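Resby Chess Set 142
User guide, section 2: Laying out the mat and pieces

2.1 Before you start

Choose a flat table that is larger than the mat on all four sides. The mat must not hang over the edge of the table. Wipe the tabletop with a dry cloth and remove crumbs or grit, as small raised points under the mat can make the taller pieces lean.

Use a light source to one side of the table or directly above it. A lamp placed low behind one player throws long shadows over the dark squares.

2.2 Laying the mat

1. Place the mat on the table with the printed side up.
2. Smooth it from the centre towards each rounded corner with the flat of the hand.
3. If a corner lifts, turn the mat over, press the corner flat for a few minutes and turn it back.
4. Turn the mat so that each player sits at a lettered edge. The player with the white pieces sits nearest row 1. The player with the black pieces sits nearest row 8.
5. Check the corner at each player's right hand. It must be a light square.

Note: The letters on the two opposite edges are printed to face outwards, so that each player can read the nearer set. One set will always look upside down to the other player. This is not a printing fault.

Caution: Do not iron the mat or warm it on a radiator.

2.3 Reading the border

The letters a to h name the columns. The numbers 1 to 8 name the rows. A square is named by its letter followed by its number, with no space: e5, g7, c4. From the white side, column a is on the left. From the black side, column h is on the left and row 8 is nearest the player.

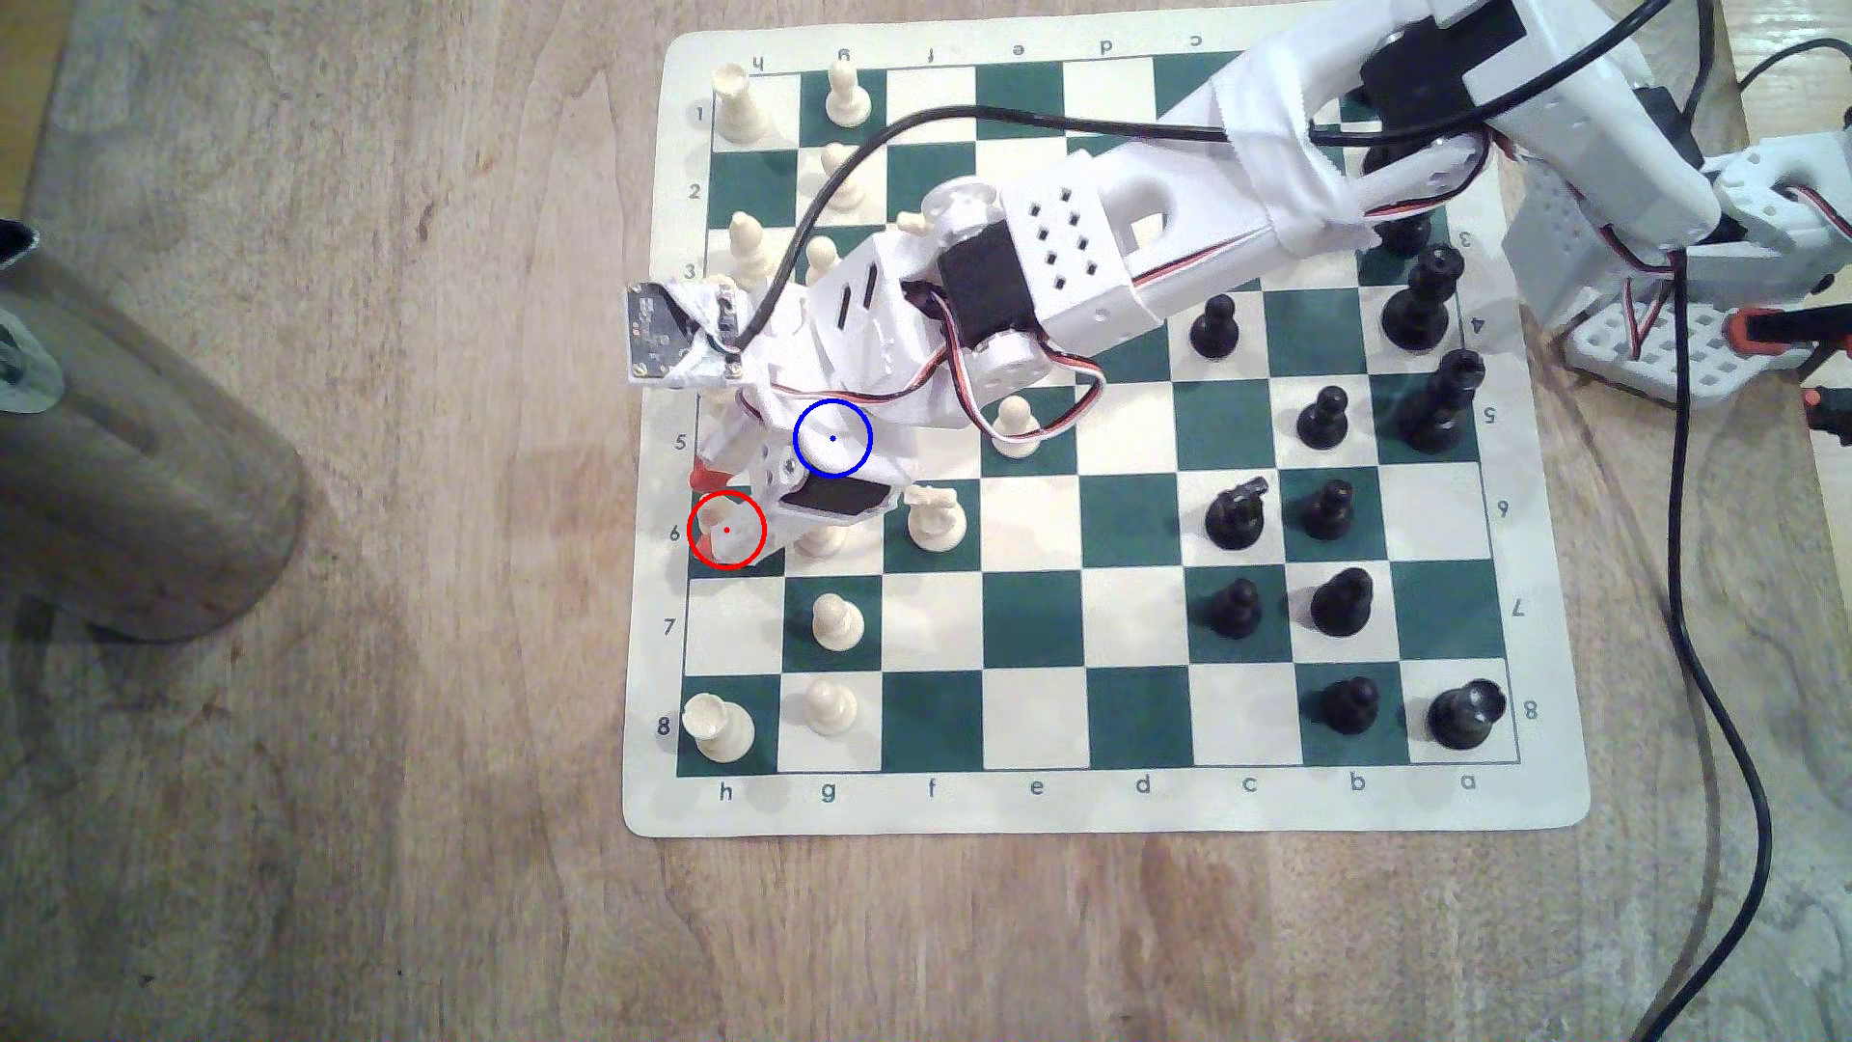
Both players use the same name for a given square, whichever side they are sitting on. When writing down moves, read the letter first. Beginners on the black side often count from their own edge and record row 8 as row 1. If a score sheet does not agree with the board, check for this mistake first.

Players may sit at the numbered edges for a casual game if the table allows no other arrangement. In that case the corner at each player's right hand will be a dark square and the border will not match the usual starting squares. Printed games and puzzles cannot be followed in this position. Turn the mat a quarter turn before using them.

2.4 Placing the pieces

Carry out these steps with the mat in the position given in 2.2.

1. Place the white rooks on a1 and h1, and the black rooks on a8 and h8.
2. Place the knights next to the rooks, on b1, g1, b8 and g8.
3. Place the bishops on c1, f1, c8 and f8.
4. Place the white queen on d1, a light square, and the black queen on d8, a dark square.
5. Place the kings on e1 and e8.
6. Fill row 2 with the white pawns and row 7 with the black pawns.

Each piece should stand in the centre of its square. Knights may face forwards or sideways.

Note: Some pieces are easily confused when seen from above. A rook has a notched top. A pawn has a plain round head.

2.5 Setting up a position from a book

1. Clear all pieces from the mat.
2. Place the two kings first.
3. Place the remaining pieces one row at a time, starting at row 8 and reading from column a to column h.
4. Compare the finished position with the diagram, looking along each column in turn.
5. Check which side is to move before starting.

Most printed diagrams show row 1 at the bottom. A player on the black side should turn the book round to match the mat.

2.6 Moving the mat with pieces on it

Do not slide or lift the mat while a game is in progress. If the table has to be cleared, write down the position, remove the pieces and set them up again as in 2.5.

2.7 Missing or damaged pieces

Replacement pieces are supplied singly. Quote part number 753 for white and 177 for black, followed by the name of the piece. Tralska pieces have wider bases and should not be mixed with this set.

Storage and cleaning are covered in section 3.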